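Storing dry filament and small spools in sealed tubs

Nylon and PETG filament take up moisture from room air. A spool left out in a damp workshop will start to pop and string at the nozzle, and drying it again takes a full evening. The method below covers storage only. Dry the filament first, following the temperature on the spool label.

1. Wash the tub in warm water with a little washing-up liquid. Rinse it and let it dry fully with the lid off.

2. Check for gaps. Many household bins have handle cut-outs in the ends, and these must be closed before the tub is any use for dry storage. Cover each one from the inside with a patch of aluminium tape, 8 mm larger than the hole on every side. Press the edges down with the back of a spoon.

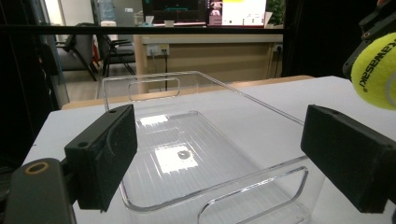
Clear bin with handle openings in the ends.

3. Fit foam strip under the lid. Use closed-cell strip, 5 mm thick, and cut the ends square so that they butt together.

4. Add silica gel. I use almost 200 g for a tub holding four 1000 g spools, in two cloth bags - one at each end.

5. Place a small humidity gauge where it can be read through the wall, then close the lid and leave it overnight. If the reading is still above 20% in the morning, check the tape first, then the foam at the corners.

Dry the gel again when the reading starts to climb. In January mine lasts much longer than in summer.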